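The Room on Kedgate

A short story
6/18/26
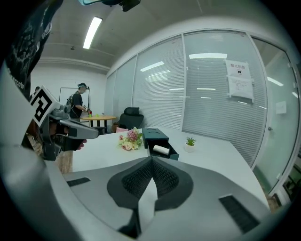
The back room, with the round table and the long desk.

Catalina Ibarra had the lease for the back room until November, and she had already decided not to renew it. She had told the landlord. She had not told Chiyo Kaneko, who came in most afternoons and thought of the room as partly hers.

It was a plain room. The ceiling was white, with exposed beams, and the light was fluorescent. The whiteboard had a thin dark frame. The desk was long and white and so shiny that papers slid on it. The round table was small, and it was the only piece Catalina had picked out herself. She had bought it in Cunport from a man who was closing his restaurant. He wanted 300 dollars for it. She paid him that and drove it home with the trunk open.

"Are you keeping the table?" Chiyo asked.

Catalina looked up. She had been reading the same bill from De Smet for ten minutes.

"Why would you ask that?"

"The landlord's son was measuring the hallway. I asked him what for."

Catalina put the bill down. It was for 1800 dollars, heat and repairs, and it was the second one that size since winter. She turned it over so the blank side was up.

"I was going to tell you this week," she said.

"Okay."

"I was."

"I said okay." Chiyo pulled a chair up to the round table and sat with her coat on. There was a small green thing on the table, left over from somebody's afternoon, and she rolled it under one finger from one side to the other. "Where will you go?"

"Geltska, to my sister's. She has a garage with a window."

"That's far."

"It's two hours."

"That's far for me," Chiyo said. She didn't drive.

They could hear people talking at the other end of the building. A door closed and the talking stopped. Catalina thought about the first year, when she and Chiyo had painted the back wall over a long weekend and run out of paint near the corner. They had bought another can and it was not quite the same white. In the morning you could tell. By now she doubted anyone else had looked.

"The desk stays," she said. "It won't go through the door in one piece. I don't know how they got it in."

"And the whiteboard?"

"It's screwed to the wall. They can have it."

"So it's only the table."

"And the chairs, if you want chairs."

Chiyo lived on the fifth floor in one room with a bed, a stove, and a shelf. She had measured it once for a rug and then not bought the rug. She stood up and laid her arm across the tabletop, elbow at one edge, and saw where her fingers came to.

"It would go under the window," she said. "I'd have to move the lamp."

"Then take it."

"I'll pay you for it."

"You won't."

"I'll pay you what you paid."

Catalina shook her head. She got up and took hold of the other side of the table, and they tipped it a little to find out how heavy it was. It was heavier than she remembered. The dark base scraped on the floor and they set it down again.

"Not today," Chiyo said.

"No. We've got until November."

Chiyo took off her coat and hung it on the back of the chair. Catalina turned the bill face up and went looking for a pen.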